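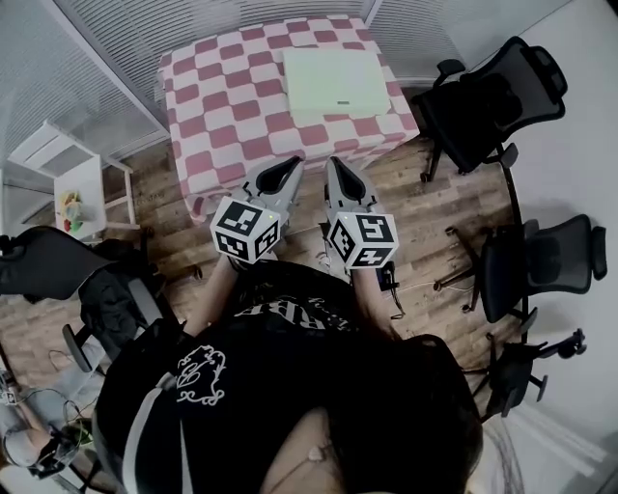 Datasets > Food and Drink > Handwritten Recipes > Rito

19 Aug 2026, by Nana Abubakari

# Rito: a collection of household recipe cards

Hello, and thank you for stopping by. Rito is a set of 1,235 handwritten recipe cards, typed up word for word and put into one plain table so that people who like old cookery can search them, sort them and (I very much hope) cook from them. The cards came out of kitchen drawers, biscuit tins and the backs of other people's cookery books, and most were lent to us by families who wanted them back the same week, so the typing was sometimes done rather late at night.

## What you get

- `cards.csv` - one row for each card
- `words.csv` - old measures and odd words, with our best reading of each
- `lenders.txt` - thanks to the families who asked to be named

The columns in `cards.csv` are `card_id`, `title`, `body`, `kind`, `decade`, `hand` and `notes`. The `hand` column tells you whether we think the same person wrote several cards in one tin. Please treat it gently - it is guesswork by two people with a magnifying glass and a pot of tea.

## How the typing was done

Jhosep Mamani typed the cakes, biscuits and puddings, and I took everything else, which meant a great deal of chutney. We then swapped and read each other's work against the cards. Spelling has been left as the writer had it, so you will find "tumeric", "brocolli" and one splendid "marangue". Crossings-out sit between tildes, and anything added later in a different pen sits between square brackets. If we couldn't read a word at all we put `[?]` and moved on, though I did go back to one gingerbread card more often than I should like to admit.

Splashes and stains are not recorded. I wanted a column for them and was talked out of it.

## Dates

Very few cards carry a date. Where the back of a card was an old envelope or a page from a diary we used that, and otherwise `decade` is left blank. There are 70 cards with a firm year, and those have it in `notes`.

## Things to watch for

Oven settings are a muddle. Some writers give gas marks, some Fahrenheit, and a fair few simply say "a good oven". We haven't converted anything.

The Kjærgaard tin has 11 cards partly in Danish. They are typed as written, with no English beside them yet, and I would be so grateful to hear from anyone who could help with the rye bread.

Please don't follow the bottling and preserving cards as they stand. Several leave out steps that a modern book would insist on, and I'd hate for anyone to be poorly on our account.

## Changes

Version 2 adds the Jisonness family cards, mends the broken accents in `words.csv` and takes out a parkin that had been typed twice under different names. The first version went up last November and is still there for anyone who has built on it.

## Using it

You are welcome to copy, print, share and change anything in the table, so long as you mention Rito and keep `lenders.txt` alongside. Forkach, our little recipe-swapping circle, looks after the files, and corrections can be left on the issues page. Do give the `card_id` when you write, as there are a good many cards called simply "Mum's".

Filed under: Home cooking, Family papers, Open data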